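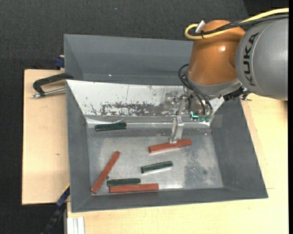

큰 회색 상자 안의 적갈색 블록과 진녹색 블록. 클라스트홀름(Clastholm), 이르나노(Irnano) 공개일.

클라스트홀름 이르나노 블록 공방 방문기

2018년 3월 27일 화요일에 이르나노의 공개일에 다녀왔습니다. 이르나노는 학교와 도서관에서 쓰는 블록을 만드는 작은 회사입니다. 저는 한국어로 글을 쓰는 연습을 계속하고 있어서 이번 방문도 한국어로 적습니다. 어색한 표현이 있으면 댓글로 고쳐 주시기 바랍니다. 지난번 종이 공장 글에 댓글을 달아 주신 분들께 감사드립니다. "재단"과 "절단"의 차이를 이제 압니다.

가는 길

프럼데일(Prumdale)에서 기차를 타고 클라스트홀름 역에서 내렸습니다. 역에서 공방까지 버스가 있지만 시간표가 맞지 않아서 걸었습니다. 걸어서 30분이 걸렸습니다. 길은 어렵지 않습니다. 운하를 따라가다가 말레(Mallet)라는 빵집이 나오면 왼쪽으로 돕니다. 공방 간판이 아주 작으니 주의하셔야 합니다. 저는 한 번 지나쳤다가 빵집 앞까지 되돌아왔고, 그 김에 건포도 빵을 샀습니다. 빵은 맛있었지만 조금 말라 있었습니다.

입구에서 이름을 적고 종이로 된 이름표를 받았습니다. 입장료는 없었습니다. 외투는 복도에 걸고 들어가야 하는데, 복도가 춥기 때문에 나올 때 외투가 차가웠습니다. 안내는 위게트 콜레(Huguette Collet) 씨가 맡았습니다. 이 회사에서 색과 포장을 담당하는 분입니다. 말이 빠르지만 질문을 하면 천천히 다시 말해 주셨습니다.

색에 관한 이야기

제가 이 공방에 관심을 가진 이유는 색입니다. 보통 어린이용 블록은 빨강, 노랑, 파랑처럼 밝은 색이 많습니다. 그런데 이르나노의 안내 책자를 보면 기와나 이끼 같은 색이 먼저 나옵니다. 회색 상자에 들어 있던 블록도 그랬습니다. 적갈색이 세 개, 진녹색이 세 개였습니다. 모두 네모나고 모서리가 반듯한 모양입니다. 회색 바닥에 놓여 있으니 적갈색은 더 따뜻하게 보이고 진녹색은 더 깊게 보였습니다. 저는 상자 옆에 꽤 오래 서 있었습니다.

콜레 씨의 설명에 따르면, 처음에는 색이 하나뿐이었다고 합니다. 적갈색이 먼저 나왔고 진녹색은 나중에 나왔습니다. 진녹색은 어두운 방에서 검은색처럼 보인다고 불평하는 선생님도 계셨다고 합니다. 그래서 조금 더 밝은 녹색을 시험했지만, 적갈색과 나란히 두면 크리스마스 장식 같다는 의견이 많아서 다시 처음의 색으로 돌아갔습니다. 저도 그 시험용 녹색을 작은 색상표에서 보았습니다. 제 생각에는 나쁘지 않았습니다. 그러나 크리스마스라는 말을 듣고 나니 정말 그렇게만 보였습니다.

한 방문객이 적록 색각 이상이 있는 아이에게는 두 색이 비슷하게 보이지 않느냐고 물었습니다. 좋은 질문이라고 생각합니다. 콜레 씨는 그 문제를 알고 있으며, 그래서 학교용 세트에는 색으로만 나누는 놀이를 넣지 않는다고 대답했습니다. 길이로 나누거나 방향으로 나누는 놀이가 대신 들어갑니다. 그 방문객은 수첩에 무언가를 길게 적었습니다.

상자에 대하여

큰 회색 상자는 위가 열려 있습니다. 블록은 줄을 맞추지 않고 바닥에 흩어져 있었습니다. 적갈색 블록 하나는 왼쪽에 비스듬히 누워 있었고, 진녹색 블록 하나는 안쪽 벽 가까이에 거의 수평으로 있었습니다. 다른 진녹색 블록은 아래쪽 모서리를 따라 빛이 반사되어 줄처럼 밝았습니다. 

회색을 고른 이유도 들었습니다. 흰 상자는 금방 더러워 보이고, 검은 상자에서는 진녹색이 사라집니다. 파란 상자도 써 보았는데 적갈색이 보라색처럼 느껴져서 검사하는 사람들이 싫어했다고 합니다. 상자 색 하나에도 이렇게 긴 역사가 있다는 것이 저에게는 재미있었습니다. 같이 간 제 이웃은 이 부분에서 하품을 했습니다.

포장하는 방

다음 방에서는 완성된 세트를 종이 상자에 넣는 방법을 배웠습니다. 방문객도 직접 해 볼 수 있었습니다. 규칙은 간단합니다. 긴 것을 먼저 바닥에 놓고, 짧은 것을 그 위에 엇갈리게 놓습니다. 마지막에 얇은 종이를 덮고 뚜껑을 닫습니다. 쉬워 보이지만 저는 뚜껑이 닫히지 않아서 세 번째에 겨우 성공했습니다. 옆에 있던 여자아이는 한 번에 했습니다. 그 아이의 어머니가 저에게 미안한 얼굴을 했습니다.

가장 큰 세트는 블록이 300개입니다. 유치원 한 반이 함께 쓰는 세트이고, 혼자 들기에는 너무 무겁습니다. 저는 들어 보려고 하다가 허리를 생각해서 그만두었습니다. 가장 많이 팔리는 것은 훨씬 작은 가정용 세트라고 합니다. 주문은 11월에 제일 많이 들어오고, 그때는 사무실 직원도 포장하는 방에 내려와서 돕습니다.

포장용 종이에는 인쇄가 전혀 없습니다. 예전에는 놀이 방법을 종이에 인쇄했는데, 아이들이 그림과 똑같이만 만들려고 해서 없앴다고 합니다. 대신 선생님을 위한 얇은 책이 따로 있습니다. 책은 두 가지 언어로 되어 있습니다. 한국어는 아직 없습니다. 제가 번역을 돕겠다고 농담을 했는데 콜레 씨가 진지하게 명함을 주셔서 조금 당황했습니다.

놀이 탁자

마지막에는 자유롭게 블록을 쌓는 시간이 있었습니다. 낮은 탁자와 낮은 의자만 있어서 어른에게는 무릎이 불편합니다. 저는 다리를 만들었습니다. 양쪽에 블록을 세우고 긴 블록을 위에 얹은 단순한 다리입니다. 이웃은 탑을 만들었는데 꽤 높았습니다. 누가 의자를 당기는 바람에 탑이 무너졌고, 소리가 생각보다 커서 방 안의 사람들이 모두 돌아보았습니다.

손에 쥐었을 때의 느낌은 제가 기대한 것보다 묵직했습니다. 모서리는 날카롭지 않지만 둥글지도 않습니다. 모서리가 너무 둥글면 나란히 놓았을 때 틈이 생긴다고 합니다. 집에 있는 오래된 블록을 생각해 보니 정말 틈이 많습니다. 앞으로는 그것만 보일 것 같습니다.

아쉬운 점

재료를 섞고 모양을 만드는 방은 볼 수 없었습니다. 문에 안내문이 붙어 있었고, 그날은 청소하는 날이라고 했습니다. 저는 사실 그 방을 제일 보고 싶었습니다. 미리 홈페이지에 써 주었으면 좋았을 것입니다. 또 설명을 듣는 동안 앉을 곳이 거의 없으니 오래 서 있기 힘든 분은 입구에서 의자를 부탁하십시오. 부탁하면 바로 가져다줍니다.

작은 가게에서는 낱개 블록도 팝니다. 세트에서 남은 것이고, 표면에 작은 흠이 있어서 값이 쌉니다. 저는 진녹색을 2개 샀습니다. 하나는 책상 위에서 종이를 누르는 데 쓰고 있습니다. 다른 하나는 창가에 두었는데, 오후에 햇빛이 들면 색상표에서 본 밝은 녹색과 조금 비슷해집니다.

가실 분을 위한 메모

공개일은 오전과 오후에 한 차례씩 안내가 있습니다. 오후가 더 조용하다고 합니다. 전체를 보는 데 3시간이면 충분합니다. 안내는 영어와 프랑스어로 합니다. 현금만 받는 가게이니 잔돈을 준비하십시오. 공방 안에는 커피가 없지만 말레 빵집은 오후 늦게까지 엽니다. 다음 공개일은 아직 정해지지 않았고, 정해지면 입구 게시판과 홈페이지에 같이 올린다고 들었습니다.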